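Vutia (software)

Vutia is a perception and motion planning package for single-arm robots working on cluttered household surfaces, chiefly kitchen counters. It was developed at Rorport under Saskia Ormsby and is maintained by Helteck, a smaller firm that took over the code. The package is often described as a "complete manipulation stack." That description comes from its own manual and is generous: there is no task planner, and the user is expected to supply the order of steps.

Overview

Vutia takes images from one or more fixed cameras and, where fitted, a camera at the wrist. It builds a map of occupied space, picks out items it has labels for, and passes a target pose to a sampling-based planner. The planner runs at most 20 attempts before reporting failure. A separate process checks the path against the map while the arm moves and can stop it.

The fixed overhead view does most of the work. It gives good outlines for flat things such as cutting boards and plates, but it says little about height, and items standing close together in front of a backsplash tend to be merged into one block. Cables are a known weak point. The default filter drops anything thin enough to look like noise, so a cord lying over a board may be missing from the map altogether.

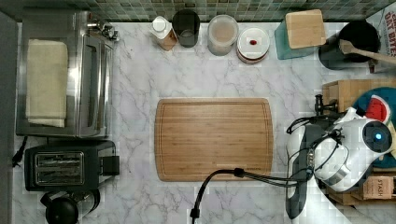

Gunther Ostermann has argued that the filter should be off by default, and that a planner which cannot see its own cable has no business claiming collision-free paths. The maintainers replied that turning it off fills the map with false obstacles. Both positions are probably correct, and the setting has stayed as it was.

Wrist camera and close work

When the gripper comes near a target, Vutia can switch from the fixed map to a local one made from the wrist camera. The manual calls this "seamless." Users have reported otherwise. The two maps are joined through the hand-eye calibration, and any error there shows up as a small jump in the position of the target at the moment of switching.

Dark satin metal is a second difficulty. A bronze faucet returns few reliable depth points, and pale marble behind it returns few distinct features, so the edge between them wanders from one reading to the next. Parts of the gripper also fall inside the wrist view and have to be masked out. The mask is drawn once, by hand, for each gripper — a step that the quick-start guide leaves out.
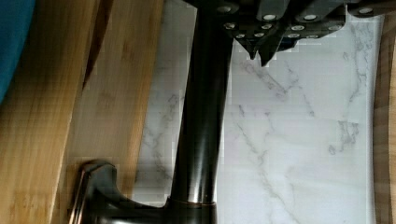

Evaluation

The figure most often quoted for Vutia is a success rate of 82 percent over 3,000 pick attempts. It comes from Rorport's own report and has not been repeated elsewhere. The report counts a pick as successful once the object leaves the surface, even if it is dropped a moment later, and leaves out runs stopped by the operator. How many runs were left out is not stated.

Dionysis Kokkinos later tested the package with the Noonan simulator, using eight object types. His results were lower, though simulated contact is a poor stand-in for the real thing and the comparison should not be pushed far. He found that open drawers caused the most trouble. Vutia stores a drawer as a solid box unless told otherwise, so anything inside it is treated as unreachable. 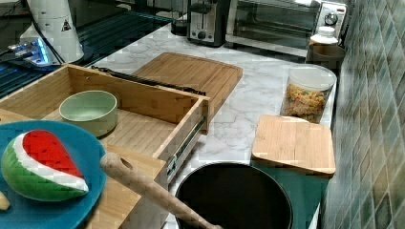

Open drawer and crowded countertop, with part of the robot at upper left.

Tooling

A log viewer is included and is the part of Vutia that draws the least complaint. It replays camera input, map and planned path on one timeline. Configuration is by text file. Unknown keys are ignored without a warning, so a misspelled setting simply has no effect.

Last updated: April

Comments (3)

Bartosz Krajewska: The drawer thing can be fixed with one line in the config, you mark it as a container. Should be in the article. Still doesn't help if the drawer is half open.

Justinas Koppel: Does anyone have the list of objects from the 3,000 picks? I asked Helteck and got a link to the same report.

Bartosz Krajewska: Same link here.

Related articles
Hand-eye calibration
Noonan (simulator)
Occupancy map
Sampling-based planning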